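CPU swap on a used tower, start to finish. Thread, 1/9

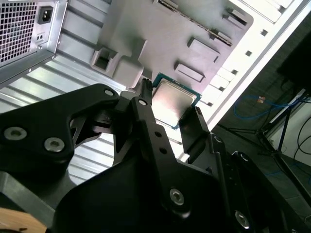 Slavica Matić
Bench technician, Lukura Repair, Bruscombe

2/9
Handle a desktop CPU by its edges. The metal lid tolerates a fingerprint. The contacts underneath do not, and skin oil there can turn into a memory fault you chase for a week.

3/9
Power supply switch to off, cord out of the inlet, then hold the front button down for a few seconds. I do this on every machine, including the ones that came in dead.

4/9
Check the board's support list before buying the chip. The socket matching is not enough. This board needed a newer BIOS, so I flashed it with the old processor still in. 207 seconds, no reboot loop.

5/9
Warm the old paste before you pull the cooler. Ten minutes under load, shut down, twist gently, lift. Pull it cold and on some sockets the CPU comes up stuck to the base.

6/9
Old paste comes off with isopropyl and a lint-free wipe. Clean the cooler base too. People forget the cooler base.

7/9
Find the corner mark on the chip and the one on the socket. Line them up, lower it flat, let go. Zero pressure. If it doesn't sit level, lift it straight up and look again. Only then close the retention.

8/9
Pea of paste in the middle, cooler screws in a cross pattern, two turns at a time. Fan lead back on its header. I have left that off more than once.

9/9
First boot Tuesday: 40 °C idle in BIOS, memory at 3000 as set. Yolotzin Aguirre asked what the job costs with the customer's own part. 197, paste included.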